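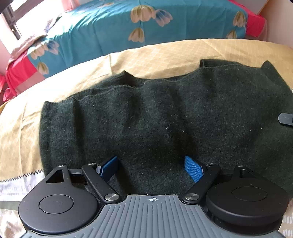 Kokell, the knitwear repair shop in Calirwood, opens its winter wool clinic on November 14, 2025, and this year it runs right through to spring. Bring jumpers, cardigans, hats, blankets, anything knitted and mostly wool. Holes, pulled cuffs, moth, gone at the elbow, all fine. Felted too, up to a point. A dark green wool knit like the one shown here, with the surface gone fuzzy and closed up, can't be taken back to how it came off the needles, but felted wool has its uses and the clinic will talk people through them. Ribbing can often be picked up and reknitted. Doors at 10, no appointment for small jobs.

FOR IMMEDIATE RELEASE

What's new this winter

Longer season, for a start. Last winter's clinic closed after the cold snap and people were still knocking. This time it carries on until the clocks go forward. Also new – a drop-off hatch on the Yazdani Yard side, so nobody has to come up the stairs with a bag of blankets. And a proper price list, on the wall and on the website, after a good many requests for one.

The old system was a chat at the counter and a figure on the back of a ticket. Worked well enough for regulars. Less well for anyone who rang up from work wanting to know if a cardigan was worth the bus fare.

Prices now go by the size of the hole and the thickness of the yarn. A fine-gauge jumper takes longer than a chunky one, so it costs more, and yes, that surprises people. Moth damage is quoted after the garment has been looked at in daylight. Small moth holes tend to turn up in company.

Founder Effie Gillies said: "We've mended 313 pieces since last winter and I could tell you about most of them. School jumpers. A christening blanket that had been through a hot wash. A fisherman's jumper with one sleeve a different blue because that was the wool in the house at the time. We left the sleeve alone, obviously."

She added: "People come in apologising. I wish they wouldn't. It's a hole in a jumper."

What the clinic can do

Darning, visible or hidden. Swiss darning over thin patches before they go through. Cuffs, hems and neckbands reknitted. Seams resewn. Ladders caught and worked back up. Elbow patches, knitted or cut from felt. Buttons and button bands. Zips on heavy cardigans, though not before Christmas, the zip list is full already.

Hidden mending depends on the yarn. Kokell keeps a wall of odds and ends sorted by colour and weight, and most of the time there's something close. Where there isn't, customers will be shown the nearest match before any work starts, and can say no. Dark greens and navys are the awkward ones. They look the same under the shop light and quite different on the pavement, so staff will take the yarn outside to check.

If you have the leftover yarn from when the thing was knitted, bring it. Even a few yards. It may have been in a drawer while the jumper was out in the sun, so don't expect a perfect match, but it's nearly always better than shop wool.

What it can't do

Shrunk wool is the big one. A jumper that has tightened a little can sometimes be soaked and eased back to measurements, and Kokell will have a go if the customer understands it might not hold. A jumper that has felted right through won't go back. The stitches have locked together.

What it will do instead is not fray much when you cut it. So: mittens, slippers, hot water bottle covers, patches for other jumpers, a cushion. Kokell cuts and sews these to order or will pin the pieces out for anyone who'd rather sew at home. There's a set of paper patterns at the counter, free to trace. The mitten pattern runs small. A new one is being drawn up.

Also no acrylic this year. Nothing against it, it just darns differently and the shop hasn't the time. Leather trims, beading and fur collars should go elsewhere too, and the counter has a list of people to ring.

Before you bring something in

Wash it or air it first, please. It's the one firm rule. Wool goes on a shared shelf and one bag of moth eggs can undo everyone's winter. Anything with live moth needs to be sealed in a plastic bag and in the freezer for two weeks before it comes near the shop. Say so at the counter even if it's been done.

Then lay the thing out flat on a bed, in good light, and look at it properly. Front, back, then inside out. Plain bedding in a light colour helps with dark wool, thin places show up against it. Look along the folds, under the arms and where a bag strap rubs. Mark anything you find with a loop of contrasting cotton, not a safety pin. Pins get left in and turn a small hole into a larger one.

Don't cut loose ends off. Don't pull them either. Those ends are often what the repair hangs from.
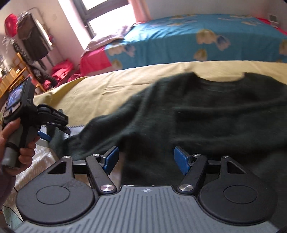 Learn to do it yourself

Evening classes start again in the new year, upstairs at Yazdani Yard, with 44 places across the whole run. Beginners' darning first, then cuffs and necks, then a session on washing and blocking which is less dull than it sounds. Bring something you don't mind practising on. Charity shop wool is ideal.

No knitting experience needed for the darning class. If you can thread a needle you're fine, and if you can't, there are threaders. For cuffs and necks you should be able to knit and purl and not panic about a dropped stitch.

Tea included. Wool and needles included. Booking opens on the day the clinic does, at the counter first and then online from lunchtime. Classes went quickly last time and the waiting list is real, so do put your name on it. Places come back up when people get colds.

There'll be a Saturday afternoon for children as well, eight and over, with an adult. Big needles, thick yarn, felt patches in daft shapes.

Washing wool – short version

Asked for so often that it's going in here as well as on the door. Cool water, the same temperature for the wash and the rinse. A small amount of wool wash. Push the garment under and leave it alone, no rubbing, no wringing. Lift it out with both hands underneath. Roll in a towel, press, unroll, dry flat away from the radiator. Pat the ribbing inwards while it's still damp.

Heat, soap and movement together are what felt wool. Machines with a good wool cycle are usually all right. Machines with a wool cycle that turns out to be warm and lively are how most of the shrunk jumpers get here. Try it with something unimportant.

A longer leaflet is free from the counter. The shop stocks Mokivden wool soap, in bars and flakes, and refills a clean jar from the big tub.

Paying for it

Kokell is also reopening its mending fund. Customers who can't manage the full price can ask for a fund ticket at the counter and pay what suits. No forms, no proof of anything. The fund stands at £2,185 after the July open day and the sale of felted offcuts, and all of it goes on repairs. School uniform and winter coats linings come first. Anyone who'd like to add to it can round up their bill.

Gillies said: "Some weeks the jar fills up and some weeks it empties. I would much rather it was emptying in January than sitting there till summer."

Good wool also welcome as donations, clean, any condition. Felted jumpers especially. Unravelled yarn too, in skeins if you can bear it, balls if you can't. The shop can't take part-finished knitting, there is a cupboard of it allready.

Opening times and getting there

Tuesday to Saturday, 10 until 5. Closed over lunch some days when it's only one person in, there'll be a note. The drop-off hatch is open from 8 for people on their way to work. Leave name, phone number and a line saying what's wrong, and someone will ring with a quote before anything is done.

Kokell is at Yazdani Yard, Calirwood, up the outside stairs, green door. Buses stop at the bottom of the hill. The yard is cobbled and the stairs are steep, so use the hatch bell if stairs are difficult and staff will come down. Bike rack by the gate.

Small repairs are normally back within 3 weeks. Longer in December. Tickets marked for Christmas need to be in by the end of November and even then it's best to ask first.

Notes to editors

Kokell repairs and reworks knitted wool and runs classes in Calirwood. Effie Gillies is available for interview on weekday mornings, by phone or at the shop. Photographers welcome during opening hours, please ring ahead as the workroom is narrow. Customers will be asked before being photographed.

Press enquiries to the shop counter, marked for Effie. Samples of before-and-after mending can be borrowed for studio use and must come back dry and moth free.

ENDS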